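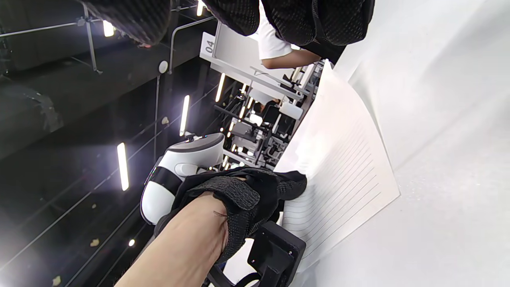
## Pink for today, yellow for everybody else

I own 19 highlighters. I know this because my sister made me lay them all out on the kitchen table in March and own up to them, and she wouldn't put the kettle on until I'd finished. Nine were dead. Three were the same yellow, bought on three separate trips to the same supermarket, and one was an orange so faint that I'd been drawing over things with it for months and then wondering why I never noticed them again.

I'd always thought of myself as an organised person with a messy desk. My sister thinks I'm a messy person with a lot of pens. So when the editor asked whether anyone fancied spending a few weeks writing about how to use colour on paper, properly, with lists and everything, my hand went up before she'd got to the bit about the fee (small, if you're wondering, though it did cover the train).

The train was to Irdale, where there's a stationery shop called Yorath on the corner by the bus station. You might know it. It has a bell on the door and a terrible carpet and it smells of rubbers, in the British sense, the pink and white sort. Gwenllian Craddock has worked there since she left school and runs a class upstairs on Tuesday evenings that used to be called Study Skills and is now just called Lists. There were eleven of us the night I went, most of us well past exams. The woman beside me was planning a wedding. The man behind was planning to leave his job and had folded his arm round his paper so we couldn't see.

Gwenllian starts by taking things away from you. I'd brought my ten survivors in a freezer bag, feeling rather pleased, and she tipped them out, picked up three and slid the rest back across to me.

"Three," she said. "You can have a fourth when you can tell me what it's for."

I was a bit put out! I'd had plans for the turquoise. But I'll admit I couldn't have told her what it was for, other than being turquoise, and I sat on it for the rest of the evening in case she changed her mind and took it off me altogether.

## One loose sheet

The next thing to go was my notebook. It's a lovely notebook, a birthday present, with a ribbon and a pocket at the back, and I've written in the first seven pages of it very neatly and been frightened of it ever since. Gwenllian hands out single sheets of lined paper. You write on one side, in ordinary pen, one thing to a line, and you leave the highlighters alone until you've run out of things to say.

I found this surprisingly hard. I wanted to colour as I went, the way I did at school, where I'd pick up the yellow before I'd finished reading the paragraph and end up with a history book that looked as if it had been dipped in custard. If you're going to highlight, she says, read the whole thing first with your hands in your lap. She did come round and check our laps.

Lines matter as well, and I hadn't expected to have opinions about lines. Narrow ones are good for shopping and hopeless for anything you have to think about. With wide ones you can get a highlighter through a row without clipping the tails of the letters above, and when you've got big loopy handwriting like mine that's half the battle. I've since bought a pad of Tilik wide-ruled, which tears off cleanly at the top if you go slowly and takes a great jagged corner with it if you don't. I'd say I manage it four times out of five.

Here's what went on my first sheet, in case it makes anybody feel better about theirs: ring dentist, find out what the noise is, birthday card for Dad, boiler, boiler (again), library book, reply to the school, wash the dog's bed, "shelf", and 1,551 words for a gardening piece that was supposed to be 1,200. I still don't know what I meant by shelf.
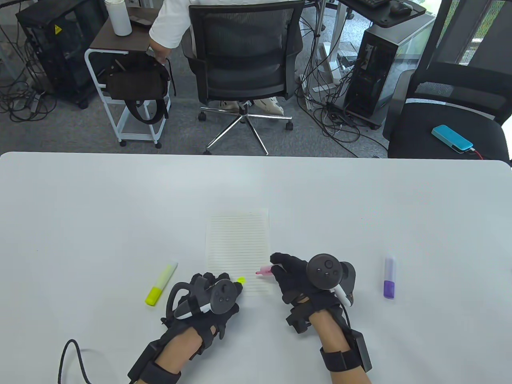 So that was my list, and it stayed black and white for a good quarter of an hour while we all had a biscuit. Then came the colours, and I'm going to give you the whole system, with Gwenllian's blessing, as it took me five minutes to learn and I've used it every day since.

**Pink** is for today. You get two pinks on a sheet and you're not allowed a third until one of the first two is crossed out. I cheat on this more than on anything else. Everything feels pink to me at nine in the morning.

**Yellow** is for anything that's waiting on another person. The plumber, the school office, your brother who's meant to be telling you whether he's coming at Easter. I was astonished at how much of my list went yellow. I'd been walking about with all of it on my back, feeling guilty, and more than half of it was sitting in somebody else's inbox.

**Purple** is for things you'd like to do. It's an odd one to put on a to-do list and I rather scoffed at it. The wedding woman had one purple and eleven pinks (she was told off) and the purple was "buy nice soap". I thought about that soap all the way home.

Everything else stays plain. If a job hasn't earned a colour by the end of the day, you copy it on to the next day's sheet by hand, and if you've copied it out seven times you have to do it or drop it. That's how the boiler got fixed, by the way. On the sixth copying I couldn't bear to write the word again.

## A few words about the pens themselves

I know some of you turned straight to this bit. I'd have done the same.

The chisel tip is what you want for running text, and you want to hold it so that the flat edge meets the paper, at a lower angle than you'd hold a biro. Pull it along in one go. Stopping halfway gives you a blob, and going back over gives you a dark patch that draws your eye to the wrong word. I practised on the back of an old gas bill until I could do a full line without wobbling, and felt absurdly proud.

Smudging was my great enemy. If you write in gel pen, wait. Go and let the dog out. I used to drag a yellow straight through wet ink and then the tip would be grey for a week, and everything I marked after that looked as if it had been left on a windowsill. You can rescue a dirty tip by scribbling on scrap until it runs clean, and it does work, though you use up a fair bit of ink on the way. An ordinary cheap ballpoint hardly smudges at all, so these days I write my lists with one of those and save the nice pen for cards.

Pale colours are having a moment. Wemon do a soft set in shades with names like Oat and Pebble, and I bought them, obviously, and they look beautiful in the jar. For marking up a letter you want to read again later they're very restful. For a list I found them far too polite. A list wants a pink you can see from across the kitchen with your glasses off.

Caps! Put them back on until they click. I lose more highlighters to a cap that's nearly on than to any amount of use. Gwenllian has hers off and back on in one movement, with the cap on the far end while she's working, and she's quite fierce with people who put theirs down on the table. I still put mine down on the table. I've found one in my slipper.

And store them flat if you've room. I keep my three in a shallow dish by the bread bin, next to the pad, and the jar of pretty ones has gone up on the windowsill where it can't tempt me. 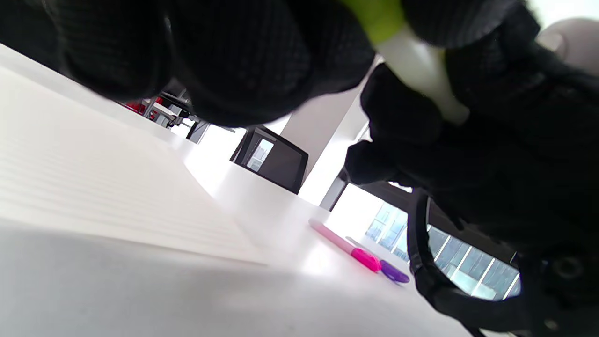

*Pink and purple highlighters, side by side on the table.*

## Four weeks on

I should report back, I suppose. My sister came round at the weekend and went directly to the drawer, like a customs officer, and there were only a tape measure and some batteries in it. She was almost disappointed.

I've kept most of my sheets, held together with a bulldog clip, and you can see the weeks change as you flick through. The early ones are a riot. I'd coloured in the dentist three different ways, and there's a line saying "ASK ABOUT PURPLE" that I'd marked in purple. By the third week there's a lot more white on the page and the pinks have little ticks beside them. The week I had a cold there's a single sheet with one word on it, "soup", and it's plain. I think it should have been pink.

It hasn't made me tidy. The table I'm writing this at has a colander on it and I couldn't tell you why. But I rang the dentist, Dad's card got there a day early, and the library book went back with only a small fine. The purples have been slower. I've done "walk to the weir and back before breakfast" once, in the rain, and I've got "learn to make the flat bread" on today's sheet for the fifth time of copying, so that's coming to a head.

I went back upstairs at Yorath last week for the follow-up, which is half the price and has better biscuits. Gwenllian looked over my sheets with her glasses pushed up on her head and asked whether I wanted my fourth colour yet. I'd had the turquoise ready in my coat pocket since Irdale station. I said it was for things I'd promised other people, and she thought about it for a while, then told me those were pinks and to put it away.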